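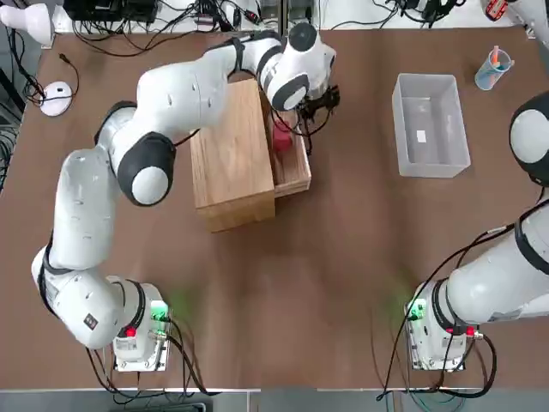
4. Organisation du travail autour du poste Plovix

La présente section s'adresse aux agents de préparation et aux chefs d'équipe du site de Jillport. Elle précise la répartition des tâches entre le poste à deux bras et le personnel, telle qu'elle s'applique depuis le mois d'octobre. Le poste prend en charge le rangement et le prélèvement des petites pièces. L'opération de référence est le travail au tiroir : l'un des bras amène sa pince au-dessus du tiroir ouvert d'un meuble en bois, dans lequel se trouve un petit objet rouge, tandis qu'un bac en plastique blanc translucide est placé à droite du meuble. L'agent n'effectue plus ce geste lui-même. Il prépare la table, surveille le cycle et contrôle le résultat.

4.1 Préparation de la table

1. Vérifier que les deux bras sont immobiles avant d'approcher les mains du plateau.
2. Placer le meuble à tiroir face au repère de la fiche de poste, puis ouvrir le tiroir jusqu'à la butée.
3. Déposer la pièce à traiter vers le fond du tiroir, sans la coller à la paroi.
4. Positionner le bac à droite du meuble.
5. Contrôler le voyant de chaque base. Les deux voyants doivent être verts.
6. S'écarter de la table et lancer le cycle depuis le terminal Skokine.

Note — Les crayons, gobelets et autres fournitures peuvent rester sur la table s'ils se trouvent hors de la zone de travail indiquée sur la fiche.

Attention — Ne jamais débrancher ni déplacer les câbles reliés aux bases pendant un cycle. Toute intervention sur le câblage relève du service de maintenance.

4.2 Surveillance et reprise

Un agent peut surveiller deux postes au maximum. La surveillance continue est limitée à quatre heures par vacation ; au-delà, l'agent est affecté à une autre activité.

1. En cas d'arrêt inattendu, attendre l'immobilisation complète des bras.
2. Relever le code affiché sur le terminal et le reporter au registre.
3. Retirer la pièce à la main si la pince ne la retient pas. Dans le cas contraire, appeler la maintenance.
4. Reprendre la préparation à partir de l'étape 1 du paragraphe 4.1.

Attention — Une pièce restée dans la pince peut tomber lors de la remise en service. Ne pas placer la main sous la pince pour la récupérer.

4.3 Incidences sur les fonctions

La mise en service du poste n'entraîne aucune modification de la classification des agents. Les objectifs individuels de prélèvement, fixés auparavant à 200 pièces par vacation, sont supprimés pour les agents affectés à la surveillance. Les données enregistrées par le logiciel Gentile servent au réglage des bras et au suivi des arrêts — elles ne peuvent être utilisées pour l'évaluation du personnel.

Chaque agent suit une formation de 8 heures avant sa première affectation. Les agents qui souhaitent conserver une activité de préparation manuelle en font la demande à leur chef d'équipe.

Les questions relatives à l'organisation des vacations sont adressées à Gunhild Bjarnason, responsable de l'exploitation. Les anomalies techniques sont signalées au moyen du formulaire joint au registre du poste.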